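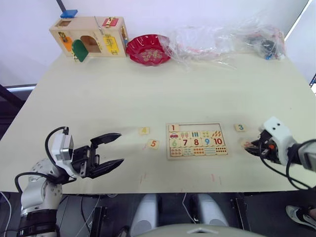 Plesten two-arm bench kit

The Plesten is a two-arm manipulation kit for home builders and shared workshops. It ships as arms, grippers, wrist cameras, cable set and controller. The base, table and power distribution are left to the builder. This page covers the mechanical layout, wiring, gripper setup and the first bench task, using the build put together by Bence Rácz at the Nastton workshop as the reference.

What is in the kit

Two arms, left and right, with mounting plates
Two parallel grippers, black fingers fitted
Two camera modules with brackets
Controller with Urio control software installed
Cable set, unsheathed
Fastener bag and hex keys (3 mm is used for nearly everything)
Printed alignment card

Not included: base frame, work table, emergency stop, monitor, USB hub.

Mounting

Bolt the base frame down or weight it before either arm is attached. The frame needs 50 kg of ballast if it stands on casters. Fit the left arm first; its plate covers the access hole for the right-hand power lead, so route that lead beforehand. Table height is set with both shoulders at zero and the forearms level. The fingers should clear the surface by the thickness of the alignment card.

A pale matte table works best with the standard camera exposure. Glossy tops produce highlights that the tile detector reads as edges. Pen marks and scuffs are generally ignored, but wipe off anything dark near the pick area.

Cable routing

Leave a service loop at each wrist. Too short a loop pulls the connector at full wrist rotation, and too long a loop can catch on objects on the table. Some 9 cm of slack past the connector suits most layouts. Run the wrist joint through its full range by hand with power off and watch the loop the whole way round. Sheathing is optional. If it is fitted, stop it short of the wrist.

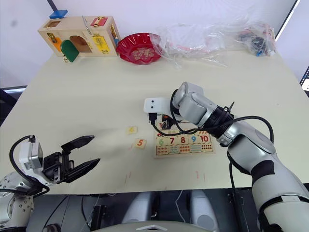
Number tiles make a good first task for a new Plesten because the pieces are flat, similar in size and easy to tell apart. The target has fixed slots, so placement error is visible without measuring. In the Nastton setup the 4 and 5 tiles lie to the left of the board, near the open left gripper, and the right arm reaches over the board itself. Check that overlap in the Urio workspace view before running both arms together. The default keep-out distance between wrists is 2 cm and should be raised for a first run.

Taller objects can stay at the back of the table if they are entered as obstacles. Latch boards and busy boxes have doors that swing out, so enter the box with its doors open.

Gripper settings

Opening width and closing force are set per task. For wooden tiles:

Approach: fingers fully open
Closing force: low, stepped up until the tile no longer slips
Lift: straight up before any sideways travel
Release: open slowly with the tile seated in the slot

Tiles held at a corner rotate on lift. Move the grip point toward the middle of the edge and repeat.

Compatibility

The gripper flange accepts Lurnus soft fingers with the thin adapter ring. Lurnus suction heads fit mechanically but need a separate air line and are not supported in Urio. Controllers from the first Plesten batch need the December firmware before the second camera will enumerate.

Spares

Fingers, camera brackets, wrist connectors and service-loop cables are sold separately. State left or right when ordering brackets. Forearm covers fit either side.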